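Research > Household Studies > Textiles and Laundry > Section 4.2

We use cookies to remember your reading preferences. Accept / Manage settings

4.2 Starting state of the cloth

Most earlier work on folding at home begins with the item already spread flat. Sauerland's diary study of 2011 suggested that this leaves out a good part of the job. In her households, cloths reached the table in a heap, and people had to find an edge or a corner before any folding could start. We kept that step in. Our 11 households in Kisgate and Brulten recorded 723 items through February, and each item was given one of 2 starting states, "heaped" or "flat".

A heaped cloth is one with raised folds and no side fully laid out. It may still show a corner, and part of it may lie flatter than the rest. Figure 3 gives the heaped state on a grey tabletop. Small items caught under a larger one were noted separately - they were not counted as part of the heap.

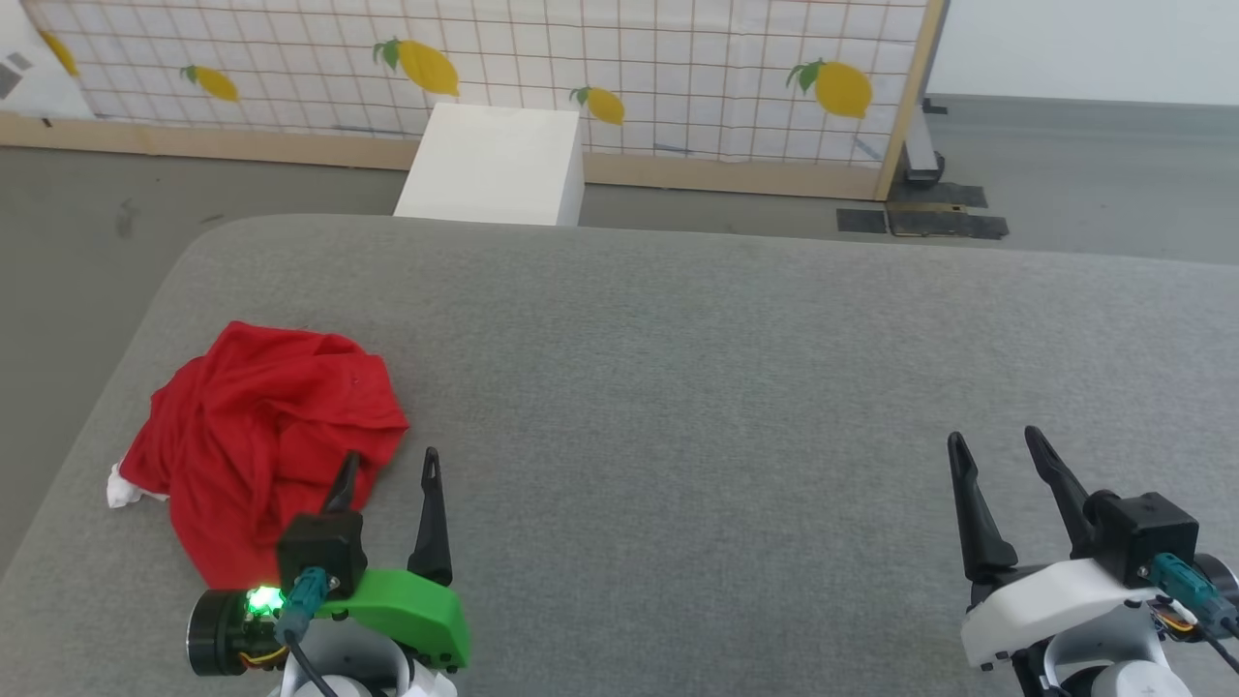

Figure 3. Red cloth in the heaped state, with a small piece of white material showing from under its left side.

Which part of a heaped cloth do people reach for first?
Usually a corner, if one can be seen. Where there was no corner in view, people in both towns tended to lift the cloth from its highest point and shake it until one dropped free.

The colour of the cloth was written down but not used in the sorting. Plain cloths gave coders more trouble than striped or checked ones, as there was no pattern to show which way a fold ran. When two coders disagreed, Kerstin Sauerland made the final call from the written notes. Fitted sheets were left out of this section and are dealt with in 4.4, along with the pillowcases from the Brulten homes.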